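La bandeja de después

Reconozco que soy de las que se levantan de la mesa con la servilleta en la mano y la sueltan en el primer sitio que encuentran. Durante años mi sistema para recoger consistió en apilarlo todo, llevarlo al fregadero y cerrar la puerta de la cocina. Luego venía el disgusto de las once de la noche, con los tenedores debajo de los envoltorios y el arroz pegado a todo (¡el arroz!, que aparece hasta en la manga del jersey).

El cambio llegó en enero, cuando empecé a comer con los compañeros de Dogbe, el taller de cerámica donde paso media semana. Comemos deprisa y en bandeja, como en el colegio, y recogemos también en bandeja. Kwame Korletey me enseñó el orden de la casa el primer día: primero la basura, después los cubiertos y lo último, los granos sueltos. Yo asentí muy seria y al día siguiente lo hice todo al revés.

Lo que me ha conquistado es tenerlo todo a mano antes de empezar. La bandeja usada en el centro, con su servilleta arrugada y sus papeles de caramelo; a un lado un recipiente de plástico transparente, vacío; al otro, el escurreplatos. Y la esponja cerca, que si hay que ir a buscarla ya no vuelvo. 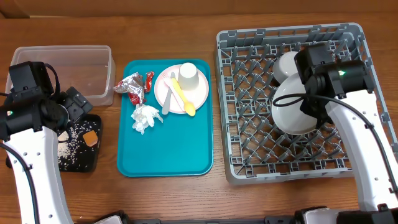 Pavithra Pillai sostiene que el arroz se recoge siempre en seco, y que quien moja la esponja antes de tiempo acaba fabricando engrudo. Ella junta los granos hacia una esquina con pasadas cortas, los vuelca de una vez y solo entonces abre el grifo. Le discutí un buen rato, porque en mi casa se ha mojado todo desde siempre, y tuve que darle la razón delante de un colador atascado.

Con el papel de aluminio tengo mi propia manía: lo aprieto hasta hacer una bola antes de tirarlo, así no se abre y no suelta migas por el camino. Las servilletas van después, y antes de tirarlas las sacudo, que una vez se me fue una cucharilla a la basura envuelta en una y era de las buenas, del juego de mi abuela.

El escurreplatos merece capítulo aparte. El mío de toda la vida era un Skuritz diminuto, donde cabían 2 platos y un disgusto, y el mes pasado me compré uno grande. Me ocupa media encimera, ya lo sé, pero por fin puedo dejar las tazas sin montar una torre. Lo pongo pegado al fregadero y los cubiertos van con el mango hacia abajo, salvo los cuchillos.

Ahora tardo 7 minutos en recoger la comida entera. Me queda pendiente la cena, que en mi casa se hace en el sofá y sin bandeja.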